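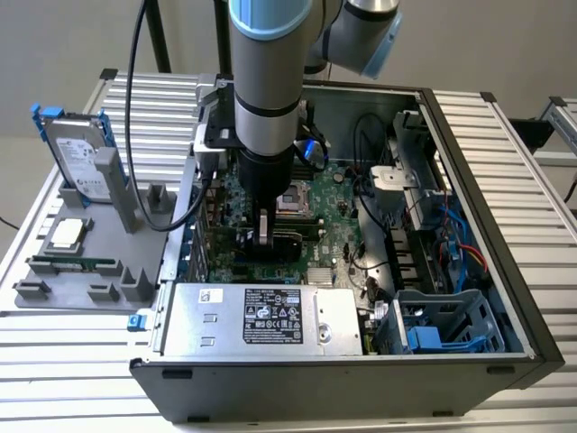 Thursday, November. Refurb bench, thermal compound and fans

Started 8.15. Finished off the compound comparison Murray wanted before we order for the new year. Two products on the shelf: the grey Niten paste we have always used, and the Vestholm pads Tipene bought as a trial. Same test tower for both, same load program, side panel on, room door shut. Logged the core temperature every minute for 60 minutes.

Niten levelled off fairly early and sat flat for the rest of the hour. Vestholm climbed more slowly but ended 11 degrees higher. I didn't believe it, so I pulled the heatsink and had a look. The pad had a crease across one corner. My fault, I laid it down in a hurry. Second pad went on properly and the gap came down to 4 degrees, still in favour of the paste.

Notes on cleaning up between runs:
Old paste that has gone chalky comes off dry with a plastic card first, then isopropyl on a lint-free cloth. If you start with the alcohol it smears out over the retention frame and you spend twice as long on it. Pads leave a film. Two wipes, let it dry, then one more. The coffee filters from the kitchen work as well as the cloths and cost next to nothing, but the brown ones shed a bit.

Heatsink screws: go round diagonally, a couple of turns each, then finish. The last job Kokerwood sent back had one corner done up hard and the other three barely caught.

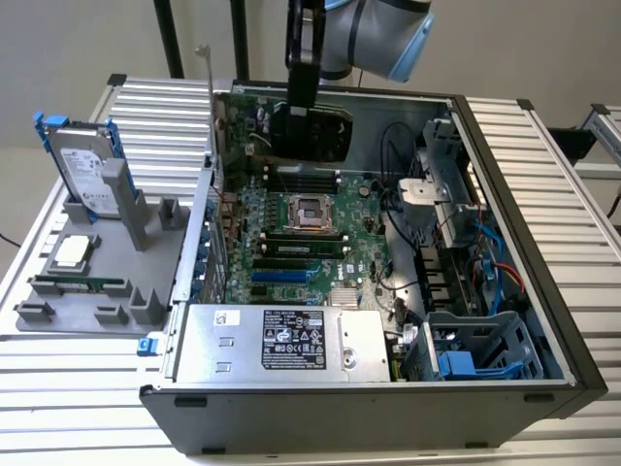
The other thing to sort out is sockets. Of the 18 boards we rejected last quarter, most were bent pins, and I think a good part of that is how we store them and not what the customers do to them. From now on a board with the processor out gets a cap on the socket before it goes anywhere, even across the room. There is an ice cream container of caps in the second drawer. If it runs low, write it on the whiteboard.

Tipene tried straightening pins under the magnifier with a mechanical pencil, lead taken out. He saved one board out of three. The one he saved only saw half its memory until he reseated the processor, then it was right. Worth trying on anything newer, not worth an afternoon on the old stock.

Fans. Went through the tub of used ones. Spun each up on the bench supply and listened. Anything with a tick or a growl went in the e-waste cage. The sleeve bearing type are nearly all noisy if they've been stored flat. Kept the good ones and tied the leads so they don't knot up again. Wrote the plug type on masking tape on the hub.

Invoice 816 from Hollis has the cloths on it twice. Rang and left a message, no call back yet. (Tipene says no relation, before anyone asks again.)

To do:
– repeat the Vestholm run with a fresh pad and the fan profile locked. I left it on auto for both, so the paste figures may be flattered
– ask Murray whether he wants the pads for the small form factor machines anyway, they are a lot less mess
– new tips for the small Phillips driver
– isopropyl is down to the last bottle

Packed up 4.40. Log sheets are in the blue folder, second divider.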